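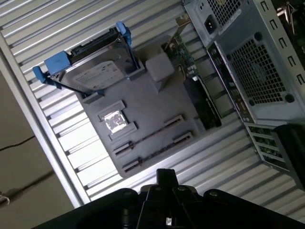 *By Iida Sjöberg, Derkville*

The Derkville library wants your old computer, and it doesn't much care what shape it's in! From September, the branch on Corkine Street will run a repair and reuse program that puts working desktops into the homes of students who don't have one, and the goal for the first school year is 200 machines.

It's the biggest thing the library has tried since it started lending out sewing machines, and the response has been lovely. The drop-off shelf opened early, before the posters were even up, and people were already walking in with towers under their arms (one came in a stroller, with the toddler walking alongside). Desktops, keyboards, mice, speakers, power cords, the odd tangle of cables that has been living in a hall closet for years: all of it is welcome.

The idea came from a homework club at the middle school. Teachers there had been handing out printed worksheets to kids who couldn't get online at home, and a few of those kids were staying until closing time at the library to type up essays. There are only 18 public computers in the whole building, and in exam weeks the waiting list runs well into the evening. Library director Clultero Bains put the question to the town council in the spring, asking for a room and a bit of money for parts. She got both.

The room is the old microfilm room behind the children's section, which has good windows and a door that locks. The money is $1000 from the town's small grants fund, to be spent on things that rarely turn up in donations, such as new storage drives, batteries for the clock and fresh thermal paste. Talukder Electrical, the shop by the bus station, is giving the program its trade discount on top of that.

"I keep hearing people say theirs is too old to bother with," Bains said. "Bring it anyway. If we can't get the whole thing going, there's a good chance something inside will help the one next to it."

That something might be a stick of memory, a fan, a power supply or a drive. Storage gets special handling. Every drive that comes in will be wiped before it goes near another computer, and any that can't be wiped will be taken out and destroyed by the recycling center, with a receipt for the donor on request. Anyone who would feel better removing the drive at home is free to do so, and the front desk has a one-page guide with drawings for the most common types of case.

Repair evenings start at 6 p.m. and are open to anyone aged 12 or over. You don't need to know a thing about computers to come along! New arrivals will be paired with someone who has done it before, and the first jobs are pleasantly simple: blowing out dust, sorting screws, checking which cables go where, labeling parts for the shelves. Screwdrivers and wrist straps are provided. So is coffee, and there will be hot chocolate for the younger crowd.

Finished computers will come with a free office program, a web browser and a typing tutor already set up, plus a keyboard, a mouse and a screen where there's one to spare. Families will be able to ask for one through their school office or at the library desk, with no paperwork about income. The first 24 are already spoken for, most of them by students at the middle school, and a few will go to adults taking evening English classes.

Screens are the one real shortage. Plenty of households hang on to the monitor after the computer has gone, and Bains would love people to take another look in the attic. Flat screens of any size are fine as long as the glass is whole. The library can't take the heavy old tube kind, or printers, or anything with a swollen battery, and the recycling center on Mill Road accepts all three at no charge.

There's talk of adding laptops later in the year, and a lunchtime class for retirees who want to learn how to clean up a slow machine without buying a new one. I've put my own name down for the repair evenings, having never opened a computer in my life, and I can't wait.

Donations can be left at the side entrance on Corkine Street whenever the library is open. Please tape a note to the case saying what was wrong with it, if you remember.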